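Search this blog
Home Posts Work Garden Contact

What changed at the parcel room after the sorter came

Mon 1 July

I have worked at the Clandwood parcel room long enough to have used three different ways of writing down where a box is.
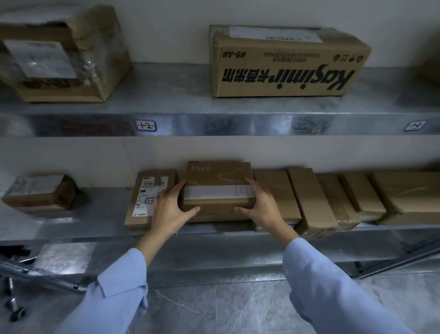
The first was a notebook. The second was a spreadsheet on a laptop with a sticky trackpad. The third is the system we have now, which came with the sorter last October, and a few people have asked me what it is like to work with, so I am putting it down in one place.

The sorter is at the Modton depot, twenty minutes up the road. It reads the labels, weighs the parcels and drops them into cages by route. Before, that was a night shift of people, and the cages came to us more or less in the order the truck had been packed. Now they come in shelf order. The software, which is called Darnov, has already decided which shelf every parcel belongs on before I have had my coffee. My scanner beeps and shows a number, and I walk to the number.

What the machine does not do is put anything on a shelf. Our room is small and the shelves are the same galvanized ones we always had, with the little blue-bordered tags on the lip and the numbers written on in marker. Some of the tags are partly rubbed off. The boxes are all sizes and they lean on each other. You still have to push one in with both hands and keep a palm on top so the neighbors stay upright. A man from Geagea, the company that installed everything, came and measured the room for a shelving robot and we did not hear from him again.

So the handling is the same job. The parts around it are different.

The biggest change is the thinking. I used to keep the room in my head. I knew which customers came right after work and I put their parcels low and near the counter. I knew who sent back shoes every week. Darnov places by size and by how many days it expects a parcel to sit, and it does not care who comes in when. For the first month I kept moving things to where I would have put them, and then the scanner would send the afternoon person to the wrong shelf, and they would have to go looking. I was asked to stop and I stopped. It was harder than I expected. I don't know the room as well now. If the scanner is down I am slower than I was with the notebook.

The numbers are better. Our busiest day last year, before the sorter, was 637 parcels, and we stayed late to finish. In December we had a day of 1,511 and closed on time. I would not have believed that if I hadn't been there. Misplaced parcels are down too. We used to have a shelf just for things we couldn't match to anybody, and it now holds the tape and the spare scanner batteries.

The hours are the other thing. There were four of us in the mornings and there are 2 now. Nobody was let go here, but one person retired and was not replaced and one moved to the depot. That was Amancay Lagos, and I asked her if I could write about this and she said fine. She trained on the sorter line and clears jams now. She makes more than she did with us. She told me the depot is loud and that she misses customers, except for the ones who argue about ID. She also told me that most jams come from small packages with too much tape on them, where the label gets folded over a corner and the reader can't see it. I have started noticing those when they come through here. There are a lot of them.

With two people you don't talk as much. One of us is at the counter and one is in the back. We used to unload together and that was when you heard about everyone's kids and cars. I eat lunch alone three days out of five. This doesn't show up on the sheet that goes to the manager, and I am not sure where it would go if it did.

My back is better. The old cages had the heavy stuff anywhere, and I would find a 50 pound box at the bottom under a pile of envelopes. The sorter puts heavy items in their own cage at waist height. I used to take something for my back most nights in the winter and this past winter I hardly did.

People want me to say if I am for it or against it. My brother-in-law asks every time he is over. I would not go back to the notebook. I would like a third person in the mornings, and I have asked for one twice. The answer both times was that Darnov shows our idle time as too high. Idle time is when the scanner has not been used for a few minutes. It counts straightening a shelf as idle, and also sweeping, and carrying a box to somebody's car.

I have written that down and sent it to the manager with dates. If I hear anything I will post it here. Next week it's back to the tomatoes, which are doing badly.

Share 3 Comments (7)
Older post Newer post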